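Yeoman Clutter Kit for Stem and Vase Manipulation
Grodard / Research Equipment / Benchmark Kits 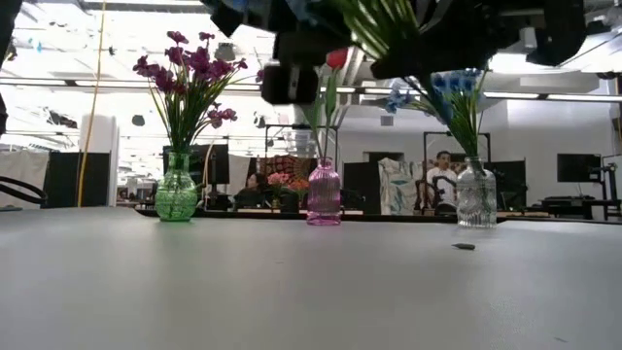 Yeoman kit on the bench: green, pink and clear glass vases with artificial flowers, arm overhead.

Overview

Yeoman is a benchmark kit for single-arm manipulation of thin, flexible objects in fragile holders. It was developed by Grodard with Yaneth Betancur and Linnea Nygård to support the occlusion study summarized on this page. The kit supplies the objects, the layout files and the scoring sheet. The arm, gripper and cameras are supplied by the user.

Artificial stems bend under contact, overlap each other and block the view of the vase neck. A policy that performs well on rigid blocks usually loses track of the neck once the leaves enter the view. The kit makes that failure repeatable so that methods can be compared on it.

Tasks

T1 Extract: remove one named stem without moving the vase base outside its start circle.
T2 Insert: place a stem held by the gripper into a named vase.
T3 Transfer: move a stem from one vase to another.
T4 Relocate: move a filled vase to a marked position and release it upright.

Tasks are named by vase color and flower color. In the reference layout the purple flowers start in the green vase, the red tulip in the pink vase and the blue flowers in the clear vase. The layout files also contain mixed arrangements, which are reserved for testing.

Reference method

The published baseline, Jikden, predicts the vase neck as a short line segment in the robot base frame and holds that estimate while the view is blocked. The estimate is updated only when the neck is visible in at least one camera. Approach speed is lowered as the estimate ages. If it exceeds 5 seconds, the arm backs off along its entry path and looks again.

The comparison method uses the same network and the same demonstrations but recomputes the neck position at every step.

Results

Each method was trained on 60 demonstrations per task and tested on 40 trials per task. Full successes out of 40:

T1 Extract: Jikden 33, comparison 29
T2 Insert: Jikden 27, comparison 14
T3 Transfer: Jikden 22, comparison 9
T4 Relocate: Jikden 31, comparison 32

The gain is concentrated in T2 and T3, where the carried stem passes between the camera and the target. T4 shows no useful difference. Most remaining T3 failures occurred at extraction, when leaves from a neighboring stem were caught between the fingers. Clear glass gave more neck errors than green or pink for both methods. Per-vase scores are in the results file.

A trial is scored as a failure if any vase tips, if an unnamed stem leaves its vase, or if the time limit is reached. Partial credit is recorded separately and is not included in the numbers above.

Setup notes

Use a matte, level work surface in a plain color. Glossy tops produce reflections of the glass that the baseline has not been trained on. Background activity does not need to be screened off; the baseline was trained in a shared room. Keep ceiling lighting constant within a test series. Check finger clearance above the tallest stem before homing the arm, and reset leaf spread against the layout card between trials.

Supplied with the kit

Glass vases in green, pink and clear
Artificial flower stems
Printed layout cards and base markers
Layout files, scoring sheet and results file
Jikden baseline weights and training configuration

Replacement vases and stems are stocked by Sostgate. Stems from other sources may be used for training, but scores obtained with them should be reported as non-reference.

Page revised 12/1/25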